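Cords, Filters and a Round Table: Checking Hair Dryers at Sanville

By Cadi Samuel
January

Print this article | E-mail this article
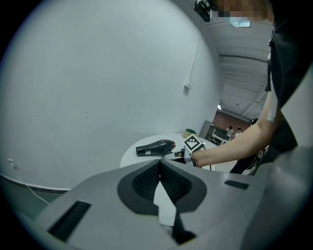 The Sanville repair room takes in small household appliances, and hair dryers make up a large share of them. Elīna Pētersons, who runs the bench, logged 287 last year. Most had one of two faults.

"Either the cord is broken inside, near the handle, or the inlet is full of lint," she said. "The motor is usually fine. People throw the whole thing out over a bad inch of wire."

A check starts with the dryer unplugged and lying on its side. Pētersons feels along the cord from the plug to the handle, bending it a little at a time and looking for a soft place. The strain relief, the short flexible sleeve where the cord enters the handle, gets the closest look. If it has split, the cord is replaced at full length. She does not accept tape.

"Tape holds heat and it hides the damage from the next person," she said. "I cut the cord back or I fit a new one."

She prefers a round table for this part of the work. A cord hung over a square corner takes a sharp bend, and a technician can mistake that for a fault. White tops are her other preference. Dark bits of lint and small black screws show up against them.

The rear grille comes off next, if the model allows it. Lint is lifted out with tweezers and a dry paintbrush. Compressed air is kept for last and used only with the grille removed — blown in from outside, it packs the lint against the heating element.

Ayman Hijazi, who handles the electrical tests, measures the resistance of the element before any power is applied. He then runs the dryer for 9 minutes, starting on low.

"I want to see the thermal cutout stay closed on low and medium," Hijazi said. "If it opens there, the airflow is still poor, and I send it back for cleaning. I don't fit a higher-rated cutout. That part is there to prevent a fire."

Storage causes a good deal of the damage they see. Both technicians advise against wrapping the cord around the handle. Pētersons keeps her own dryer with the cord in a loose coil beside it, tied with a strip of cloth.

Asked about dryers that have been dropped in water, she was brief. "We don't repair those. We cut the plug off and recycle them."

The room shares its parts shelf with a sister bench in Stolgate, where Lowri Parry keeps the stock list. Replacement cords are the fastest-moving item. Grilles are harder to find, and Parry saves them from scrapped units, sorted by diameter.

Last updated: January, 4:30 p.m.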